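Proving and Baking Yeast Dough at Home: Guidance Notes

Issued by the Lockyer School of Domestic Cookery
Revised November 6, 2017

These notes are provided for members of the evening bread classes and may be copied for home use. They apply to plain white and part-wholemeal doughs made with dried yeast. Sourdough is covered in a separate sheet, available on request.

Weighing and mixing

Ingredients should be weighed, including the water. A measuring jug read at an angle can easily be out by a spoonful or more, and a small loaf will show the difference. Place the mixing bowl on the scales, return the display to zero and add each ingredient in turn. Salt and yeast should be put on opposite sides of the bowl and brought together only when the water goes in.

Water should feel barely warm to the hand. In February, when flour kept in an unheated larder can be very cold, members are advised to bring the flour into the kitchen the evening before. Cold flour will slow the first rise considerably, and the usual response, which is to add more yeast, gives a loaf that stales quickly and tastes of beer.

Kneading

Dough should be kneaded on a clean surface with no extra flour for the first 5 minutes. It will stick. A plastic scraper is more useful at this stage than a dusting of flour, and costs very little. Kneading may stop when the dough stretches without tearing at once and the surface has become smooth. Members with weak wrists may fold the dough in the bowl instead, giving it four folds and a rest of ten minutes, and repeating this until the same texture is reached.

The first rise

Cover the bowl with a damp cloth or a plate. The dough is ready when it has doubled in size, and the clock should be treated as a guide only. A straight-sided container with a strip of tape at the starting level makes the judgement easier. Airing cupboards are often too warm, particularly on the shelf directly above the tank.

Proving baskets and cloths

A shaped loaf needs support during the second rise. Cane baskets sold for the purpose are pleasant to use, but a lined basket or a colander with a clean tea towel inside will hold a round loaf perfectly well. The cloth should be smooth and closely woven. Towelling and other looped fabrics catch in the dough and should be avoided. 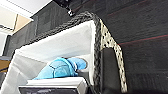

A woven basket with a white fabric lining.

Rub rice flour, or an equal mixture of rice flour and plain flour, well into the cloth before the dough is placed in it. After use, shake the cloth out of doors and allow it to dry fully before it is folded. Cloths should be washed without fabric softener, the scent of which passes readily into bread. Baskets of bare cane should be brushed and never soaked.

To test the loaf, press it lightly with a floured finger. If the mark springs back immediately, allow more time. If it fills slowly and leaves a slight hollow, the loaf should go into the oven without delay.

Baking

Heat the oven for a full 40 minutes with the baking stone or heavy tray already inside. Many domestic ovens signal that they are ready long before the shelf has reached the same temperature. Turn the loaf out gently, slash it once with a sharp blade and slide it on to the hot surface. A small dish of boiling water on the oven floor will help the crust to open.

A finished loaf sounds hollow when tapped underneath. Should the base be pale, return the loaf to the oven upside down. It should then be cooled on a rack for 2 hours before slicing. Members frequently report a gummy crumb, and in most of the cases brought to class the loaf had been cut while hot.

Storage

Bread keeps best in a cloth bag or a lidded crock at room temperature. The refrigerator hastens staling. Loaves to be frozen should be sliced first, wrapped closely and labelled with the date.

Corrections to these notes should be addressed to Kiri Paewai, Course Secretary. The sheet on enriched doughs is being rewritten, and copies of the earlier version should no longer be relied upon for oven temperatures.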